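Ruta Public Comment Timer
by Urau Meeting Supply

Home > Council Chambers > Timers & Signals > Ruta

In stock. Ships from Cerkcombe. Purchase orders OK, see bottom of page.

Green, yellow, red. Big digits facing the speaker, small digits facing the dais. Clerk runs it from a handheld remote with four buttons. Start, pause, reset, next speaker. Done.

Made for city councils, county boards, school boards, planning and zoning, water districts, anyone who has to take public comment and give everybody the same amount of time. Used in small towns mostly. Works fine in big rooms too but get the second display.

What's in the box
Ruta display unit (two-sided)
Clerk remote
Charging cable and wall plug
Podium clamp
Table foot
Quick card, laminated, tape it inside the clerk's binder
Soft case

Not included: second display, wall bracket, Jiang light bar (see accessories).

Presets
Nine presets, you set them once and they stay. Most clerks put the regular public comment limit on the first one and the hearing limit on the second. Applicant presentation, appellant, rebuttal, translated comment, donated time, whatever your rules of procedure call for. Label stickers come on the quick card. Peel off the ones you need, there are blanks.

Yellow comes on at whatever point you choose, per preset. Red at zero. After zero it counts up so the chair can see how far over somebody has gone. Some boards like that and some hate it, you can turn it off.

Sound
Soft chime at yellow, longer chime at red. Three volume levels and off. The chime is a plain tone, not a buzzer. We got a lot of mail about the buzzer on the old model and it's gone.

Pause
Pause freezes both sides of the display and puts a small bar across the digits so nobody thinks it died. Use it for points of order, audience noise, mic trouble, council member asking a question in the middle of somebody's time. Hold pause and tap start to give time back, adds in 15 second steps.

Battery
9 hours on a full charge with the brightness at medium. That's a budget hearing and then some. Runs plugged in too. Battery icon shows on the dais side only.

Remote takes regular AAA batteries from the drugstore.
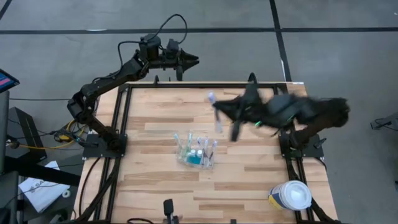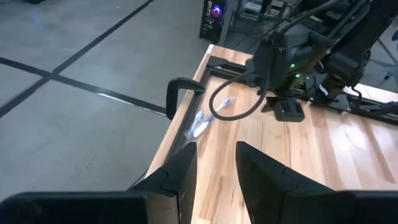
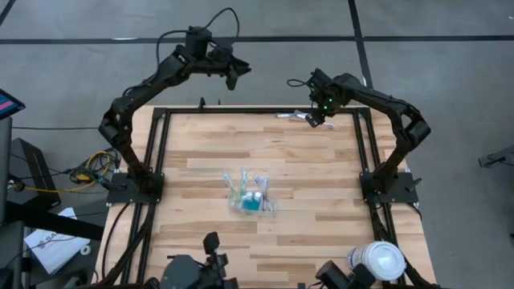
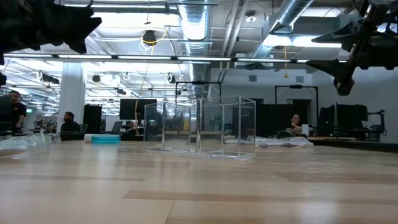 Placement is the thing we get the most calls on. Ruta goes on the podium clamp if your podium has a lip, otherwise use the table foot and put it on the clerk's table or a staff table facing the speaker. Keep it low and slightly off to one side so it doesn't block the camera or the speaker's face. Watch the glare. A long glossy wood table like the one with the two clear boxes on it will throw the ceiling lights right back up, and the lower row of digits gets hard to read from across a room. Tilt the table foot back one notch, or put a dark folder or a placemat under it. Matte screen film is on the accessories list if you still have trouble. If your chambers double as the court room or the senior lunch room, mark the spot with tape so whoever sets up next time gets the same angle.

Overflow rooms and the second display
The second display pairs with the first and shows the same count. Put one at the podium and one up on the wall behind the public seating so the dais can read it without looking down. Also good for an overflow room as long as its within range. Range depends on your walls. Older city halls with thick masonry, try it before the meeting. If it drops, the display keeps counting by itself and catches up when the signal comes back.

Pairing: hold next speaker on the remote until both displays blink. If only one blinks, charge the other one and start over.

Remote and online comment
Ruta does not plug into your video meeting software. What most clerks do is aim a cheap webcam at the dais side and pin it. Works. Or have staff share the count out loud at yellow. We are looking at a video output, no date on that, please don't hold up a purchase for it.

Speaker queue
The next speaker button resets the clock and bumps the speaker number, dais side only. Matches up with the numbered comment cards if you use ours (sold in pads). Handy for minutes. At adjournment hold reset and it shows how many speakers you had. Write it down before you turn it off, it clears.

Jiang light bar
Add-on. Same green, yellow, red, no digits. Sits on the front edge of the dais or on top of the podium. For boards where the chair doesn't want numbers staring at people. Also easier for speakers who don't read small print well. Runs off the display, short cable included, longer cable extra.

Accessibility
High contrast digits, adjustable. Chime can be turned up for speakers with low vision. Display can also be set to flash once at yellow, please leave flashing off unless someone asks for it. The red light is at the bottom and the green at the top so color isn't the only cue.

Your own rules on extra time for interpreters or accomodations go in the presets. We can't tell you what your state open meetings law wants, ask your city attorney.

Questions that come in a lot

Can the chair run it instead of the clerk?
Yes, extra remotes are available. Last button pressed wins. Decide who has it before the meeting starts.

Does it record anything?
No. No mic, no camera, no internet. Speaker count only, clears at power off.

Can we put the city seal on it?
On the back plate, yes, send a clean file with the order. Adds time. Seal orders can't be returned unless the unit is defective.

Will it work outside?
Shade, yes. Direct sun, not really. Not waterproof. Towns have used it at park hearings under a canopy.

We have the old Ruta with the knob. Will the new remote work?
No. Old clamp fits the new display though, so keep that.

Can we borrow one first?
We have loaners. One meeting, then send it back or keep it and we bill you. Ask early in the fall, November is when everybody has budget hearings and they all go out.

Returns and warranty
90 days to return for any reason, case and clamp included please. Defective units get swapped, we send the replacment first so you aren't stuck without one on a meeting night. Broken clamp screws are free, just email.

Ordering
Add to cart, or send a PO with a ship-to and a contact in the clerk's office. Net terms for public agencies. Tax exempt form goes in with the first order and we keep it on file. Quote requests are answered the same day before 9 a.m. stock check or next morning after. If you need it for a particular meeting put the meeting date in the notes box, not in the PO number.

Bid piggyback: ask, depends on your state.

Also in Council Chambers: comment card pads, name plates, dais microphones, lectern risers, sign-in stands.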